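Winter greetings from the Griltine workroom, where the heater is humming along and the hand grippers have been getting some long overdue attention! We wrote most of this on 2021-01-14, with screwdrivers still on the desk.

Blue fingertip pads take a beating when they spend their days picking up fruit, and we like to change ours every 3,000 grasps, a bit sooner if the edges start to curl.
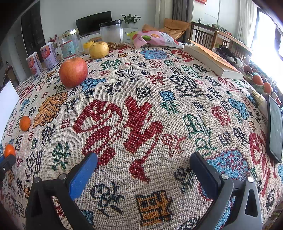 While the pads are off, it's a lovely time to wipe down the joint pins and work the fingers open and shut by hand, slowly, feeling for any grit. Put the new pads on in pairs, please, and leave them alone for 60 minutes before you squeeze anything. Fresh sets from Kanard should reach us in February.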